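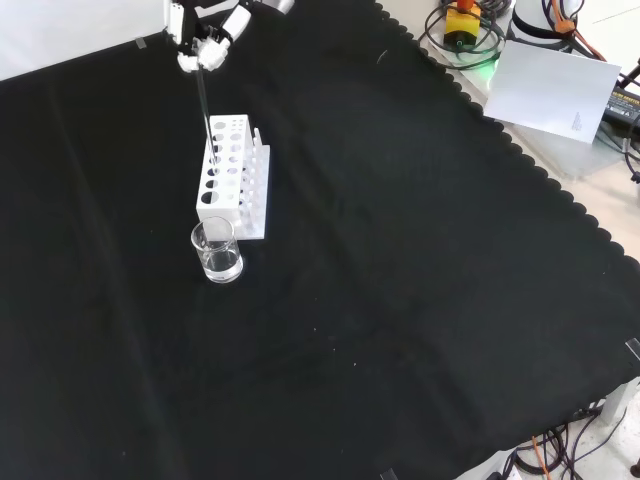 Bench Technician, Robot-Assisted Sample Prep
Wosex Labs, Lollovmont site
Full time, days

We need someone by June. Two people on the prep bench now, one moving to QC, so this is a real vacancy and not a "talent pool" thing.

What changed: the arm took over most of the stirring, racking and glass rod work this spring. Used to be a tech did 200 samples a shift by hand and went home with sore wrists. Now the tech sets up, watches, fixes, signs off. Less pipetting, more judgement. Also more standing around waiting for a run to finish, be ready for that. No one lost a job over it and hours stayed the same, but the work is different and some folks miss the old way.

You will:
- load racks and beakers, check levels before each run
- teach the hand new grips (we train you, 2 weeks, paid)
- stop the run when something looks off. You don't need permission
- clean glassware. Yes still by hand
- keep the run log in Ploreck, every run, not at the end of teh week

You have:
- a year or so in any wet lab, school lab counts
- steady habits, ok with repetition
- no coding needed. If you can read an error message and not panic, good

Shift is 8 hours, start 7 am or 10 am, your pick but stick with it. Bench staff get a say in which tasks go to the arm next, we meet Friday after lunch. Last month they voted to keep labeling manual and it stayed manual.

Pay depends on experience, range sent before the interview so you dont waste a trip. Parking free. Bus 70 stops at the gate.

To apply: one page, plain email, no cover letter. Tell us what you've done at a bench and when you could start. Send to Babak Parsa, prep lab lead, Bhattacharjee Building, front desk will forward. Short visit first, then a half day trial on the bench, also paid.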